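Hilo sobre el café con cardamomo, que llevo todo el fin de semana dándole vueltas (y bebiéndolo) y tengo que soltarlo en algún sitio 🧵

Lunes, 16 de julio de 2018, siete de la mañana, ya voy por la segunda taza. Avisados quedáis.

Yo crecí con café de puchero. Mi abuela lo colaba con una manga de tela que tenía más años que yo y lo servía con leche hirviendo. Me encantaba y me sigue encantando, pero el cardamomo no lo probé hasta los treinta y tantos, en un cafetín de Garnden donde entré porque llovía a mares.

Pedí "un café" y me trajeron una cosita oscura, espesa, con un olor entre limón, pino y caramelo. Me quedé callada, y quien me conoce sabe lo que cuesta eso.

El señor de la barra me apuntó en una servilleta el nombre de la tienda donde compraba el grano: Khoury, en la calle de atrás. Salí con un paquete de café, una bolsita de vainas verdes y los zapatos empapados. Feliz!!

Primer intento en casa: desastre. Eché las vainas enteras, sin abrir, y aquello sabía a café normal con tropezones. Segundo intento: me pasé al otro lado y parecía colonia. Tiré medio cazo por el fregadero con todo el dolor de mi corazón.

Lo que hago ahora: abro las vainas con la uña, saco las semillas y las machaco en el mortero justo antes de ponerlas. Para 600 ml de agua uso 6 vainas. Si es para gente que no está acostumbrada, la mitad. 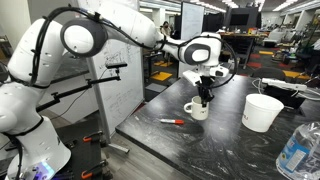 ¿Se puede usar cardamomo ya molido, del de bote?

Poder se puede, pero pierde el aroma a una velocidad tremenda. Si solo tenéis ese, compradlo en bote pequeño, guardadlo bien cerrado y echadlo al final, con el fuego ya apagado.

Sigo. El grano: tostado medio o claro. Con los tostados muy oscuros el amargor se come todo lo demás. Y molido finísimo, casi como harina. En Khoury te lo muelen así si lo pides; con mi molinillo de casa es imposible, lo he intentado y huele a motor quemado.

El fuego, bajito. Cuando sube la espuma, lo retiro, espero a que baje y lo vuelvo a poner. Hay quien lo hace una vez, quien lo hace tres y quien discute por ello en las bodas. Yo dos, sin ningún argumento detrás.

El azúcar, si lleva, va desde el principio, con el agua. Después ya no se remueve, que se levanta el poso. Esto me costó aprenderlo porque soy de cucharilla nerviosa: me pones una taza delante y la remuevo aunque no tenga nada dentro.

Ah, y las vasijas. Tazas pequeñas si queréis hacerlo como es debido, pero entre semana yo lo tomo en tazón y con un chorrito de leche. Sí, con leche. Ya podéis dejar de seguirme.
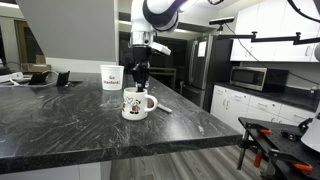

Me contesta Ruba Tannous que en su casa el cardamomo se pone en el último hervor y nunca con el agua fría, y que lo de la leche lo va a hacer como que no lo ha leído 😂

Pues Ruba, lo he probado ahora mismo en el último hervor y TIENES RAZÓN. Queda más fresco, más a limón. Cambio oficial de método, borrad mentalmente lo que dije antes.

Más cosas que voy apuntando por vuestras respuestas: una hebra de azafrán (lo probé en Nurndale y es una maravilla, aunque no está el bolsillo para hacerlo a diario), un clavo, una gota de agua de azahar. La canela a mí me tapa todo lo demás, pero para gustos.

Para acompañar, dátiles. O galletas de mantequilla de las de lata, que tampoco hay que ponerse estupendos.

Me preguntáis mucho por las vainas: que sean verdes, cerraditas y que al apretarlas no se deshagan. Las blanquecinas suelen tener menos aroma. Las negras son otra historia, ahumadas, para guisos. No las pongáis en el café, os lo digo desde la experiencia.

Esta tarde pruebo la versión fría, con hielo y una rodaja de naranja, que estamos en julio y mi cocina es un horno. Os cuento luego cómo queda. Si alguien la hace antes que yo, que me diga si cuela el poso con filtro de papel o con tela, que ahí tengo dudas.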